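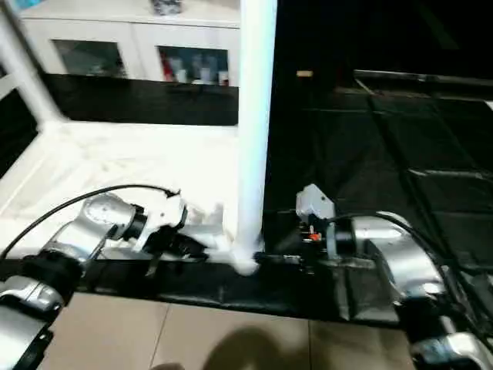
Best way to pack the foot of a tall white column so the white stuffing stays put?

Reading time: 2 minutes

Posted by Halima Mwakyusa

I have a tall, smooth white column that goes on a black table for a winter window display at our shop in Hirnham. I want soft white material gathered around the bottom so it looks like a snowdrift. I have tried tissue paper and it goes flat by the next day. Polyester stuffing looks better but creeps away from the column every time the door opens. I can't glue anything to the table, and the column has to come back out in one piece. What do people use?

Nour Twal

Use the stuffing, but give it something to hold on to. Cut a strip of white felt a little longer than the distance around the column, and join the ends with a small piece of hook and loop tape. It should be snug but still slide. Tease the stuffing out with your fingers and catch the inner edge under the felt as you go. Then pull a few wisps up to hide the strip.

On a dark table, stray fibers show badly. I go around the edge with a lint roller when I finish – not before. Keep the stuffing well away from any lamp that gets warm.

Awuor Laizer

Tissue is fine if you crumple each sheet, open it and crumple it again. It holds its shape much longer. I did ours that way in October and only changed it once.

Kiprono Ndung'u

Get the bag from Skamia, it's cheaper than Fahy. I don't know about the felt, I just push it in tight and redo it when it looks bad.

Contact | Copyright 2024 | Back to top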